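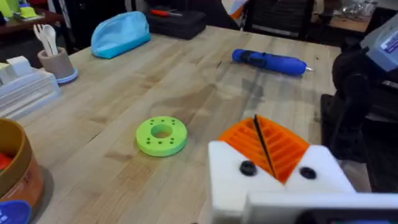 About Ustedwood Soccer

Ustedwood Soccer Club plays in blue, mostly loses in August, and improves once the weather does. We run 8 youth teams and 2 adult sides out of the field behind the old feed store in Peromgate, a field with a slope that visiting coaches like to bring up at halftime.

The club began when a pickup game got too big to argue over without a referee. Today we have 333 registered players, the youngest of whom chase the ball in a single cloud and the oldest of whom would rather it came to them.

What we do

Our youth season runs through the fall, with two practices a week and a match on the weekend. Everyone plays at least half of every game, including the kid who is looking at a bug. We don't hold tryouts until the under-13s, and even then we try to find a roster spot for anyone who shows up with shin guards on the correct legs.

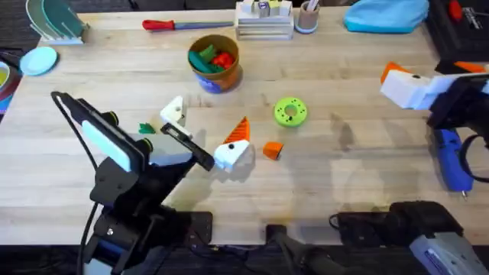

The adult sides play in the Emell League, where our first team finished last season with 54 goals scored. We would prefer not to discuss the other column. The second team is for people who used to be on the first team – they will tell you about it.

The Diệp Cup, our preseason tournament, is open to any club within driving distance. The trophy is smaller than it looks on the poster.

Joining

Registration for the fall opens on June 1, 2021, and closes when the teams are full. Fees cover the uniform, league dues and referees. They do not cover lost water bottles, of which we have a large and growing collection in the equipment shed. Please come and get yours.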